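Dunstan Arm Builders Board
Home | Forums | New posts | Members | Search | Log in

Drisen arm in the sim kitchen – who else is fighting the wrist camera?

gearlash_tx
28/10/2018

OK so I've been putting the Drisen together in the Carkamano kitchen for most of the month and I think I'm close, but I want other eyes on it before I copy everything over to the real bench in February. White arm, black Tekance gripper, stock fingers (the ones with the triangular hole through them). One camera looking at the whole counter and one on the wrist.

What I've got set right now:

Gripper close speed is at 24, which is slower than the default and looks painfully slow on the big handles. I started at 47 and every thin handle got knocked sideways before the second finger showed up.

Finger friction is whatever Carkamano ships with. I haven't touched it because I don't trust myself.

Wrist camera is tilted in toward the fingers by 10 degrees. I did this so I could see the tips when they're nearly closed, and they do show up fine. The trouble is how much gripper I get along with them. Swing the wrist toward a blank wall and the housing takes over a whole side of the picture, with nothing else in there to work from.

Joint limits on the wrist are pulled in a little, since the last arm I set up liked to fold itself in half whenever I asked for something low. The dishwasher pull is the lowest thing I do and so far it reaches that without any weird elbow poses.

I re-zero the gripper at the start of every session. Open all the way, close all the way, check that the reading comes back to zero. Takes no time, and I skipped it exactly once and spent an evening wondering why the fingers thought they were holding something.

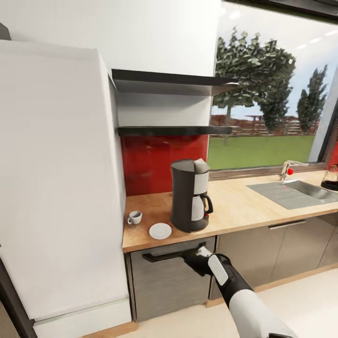
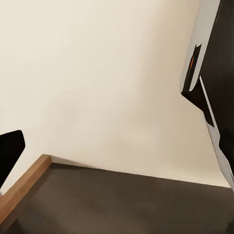
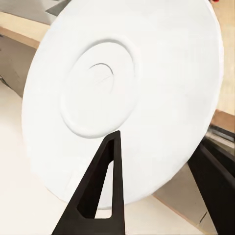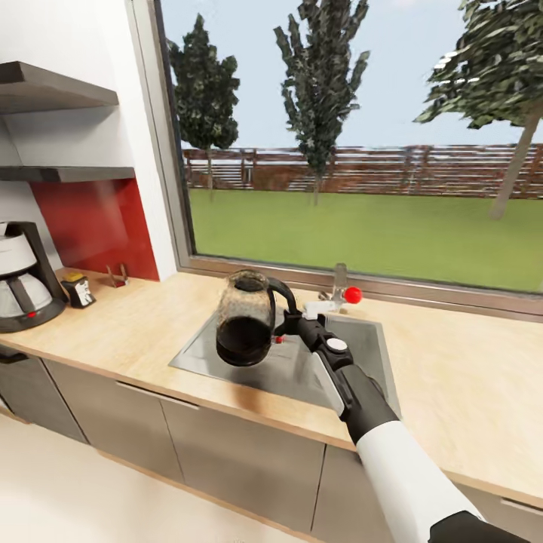

Same kitchen in all four, all renders: dishwasher handle, bare wall, the white plate, coffee carafe at the sink.

So, two questions. Would you move the wrist camera or leave it and crop? And does anybody run a slower close than mine?

3 likes | 1 share

solderbum
Move the camera! I had the same Tekance on a different arm and I kept telling myself I'd crop it later. Then you crop, and you've thrown away half your pixels, and on the wall view you still have that diagonal slab of black and white down the right side. Back the mount off, take the tilt out, done. You lose a little bit of fingertip and you get your room back.

Also nice job on the dishwasher. Mine always comes at that handle from above and catches the edge of the counter.

gearlash_tx
Thanks! It was coming in high for me too. I added a waypoint out in front of the door at handle height and made it go there first, then straight in. Nothing clever.

mostly_torque
I'm going to disagree with solderbum. Leave the camera where it is. Look at the plate one – you've got a fingertip right there under the raised ring, nice and big, and you can see where it is against the plate. That's worth more to me than seeing more of the room. You already have the other camera for the room. Two cameras that both show you the counter is a waste of a camera.

The wall view is ugly, sure. But how often is the wrist pointed at a wall when it's doing anything that matters?

solderbum
More often than you'd think, any time it's turning around between pickups. And if you're using that feed to decide where to go next, then it matters plenty. I lost a whole week to this.

mostly_torque
Then don't use that feed while it's turning. Gate it. I only read the wrist camera once the gripper is inside a hand's width of the target, and before that it can look at the ceiling for all I care.

solderbum
Gating is one more thing to keep tuned. I'd still take a bracket change over a software change any day of the week.

gearlash_tx
You two are not making this easier, haha. I may try half the tilt first and see if I can live with it. In the sim it's one number, so I've got no excuse.

fourbarfan
Jumping in on the close speed. 24 sounds fine to me for the carafe, and I wouldn't go lower. That's a curved handle on a glass pot with coffee in it, so what you care about there is how fast you lift and whether you keep the wrist level. I'd leave closing alone and slow down the first bit of the lift. Have you got separate speeds for those or one for everything?

gearlash_tx
One for everything. I know, I know.

fourbarfan
Yeah, split those before you do anything else. It's in the Carkamano motion panel, second tab, and you have to save it per arm or it forgets when you reload. Ask me how I found out.

And please keep a copy of the joint limits somewhere outside the project file! An update wiped mine back to stock and I didn't notice until the forearm went through a shelf. In the sim, thank goodness.

wirenut_pam_region
What are you planning on for friction when this goes to the real bench? Stock Carkamano friction is really generous in my experience. Everything sticks like it's got tape on it. I'd knock it down until the plate starts slipping on you and then come back up a notch. A big smooth plate is the best test you've got in there, way better than the handles, which the fingers can hook around even with no grip to speak of.

gearlash_tx
That's a really good point and a little depressing, because the handles are where I've been doing all my testing. I'll do a run with the plate tonight with friction turned down and the speeds split out.

mostly_torque
Do it with the camera where it is now so you can watch the contact. Then move it if solderbum still has you convinced.

solderbum
He'll move it.

gearlash_tx
Quick update. Speeds are split, close stayed at 24, and the first part of the lift is a lot gentler. Tilt is halved and I can still find the fingertips, just barely when they're all the way open. Housing is still in there but I can put up with it. Friction is down a notch and the plate run is a mess, drops it two times out of three, so wirenut was right and I've got work to do. Anybody have pad settings for the Tekance they'd be willing to post? I'd be starting from stock.

fourbarfan
I'll dig mine out after work. They're for the older fingers without the cutout, so don't paste them in blind.

14 replies | 9 likes | 2 shares

Contact us | Terms and rules | © Dunstan Arm Builders Board | Back to top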